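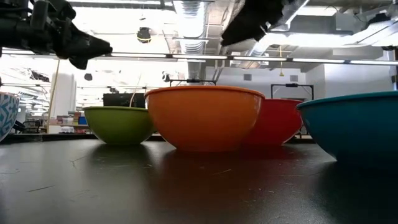 Henok Hailu: si el negro mate ya está rayado, no lo lijes todavía. Pasa grano 600 en húmedo solo en una esquina y mira si baja el brillo. Las marcas finas suelen quedarse en la capa superior.

Frauke_Schmieder: Discrepo. En un mate, el 600 deja cerco. Yo empezaría en 3000, a mano y sin presión. Y los cuencos, sobre fieltro - el pie de una pieza esmaltada raya más que el polvo.

Henok Hailu: Con 3000 lo pules y te queda una mancha satinada. El fieltro, de acuerdo.

jmeinecke: Gracias a los dos. No he dicho que los cuencos sean cerámica, no tengo la ficha. Los ordeno por tamaño y el naranja y el rojo acaban siempre en el centro.
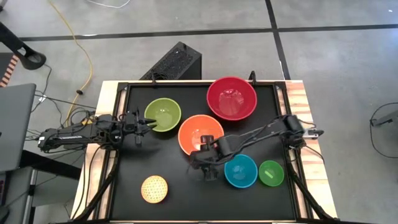 El tablero de debajo es de madera clara y va sin tratar. Dudo entre aceite Vulness y barniz Skerken, la lata de 200 ml me llega de sobra.

Volker Voß: Aceite. El barniz amarillea la veta.

Frauke_Schmieder: El de base agua, no. Lo tengo puesto desde enero y sigue igual.

Volker Voß: Desde enero no es un ensayo.

Contacto - © Foro Undavham - Volver arriba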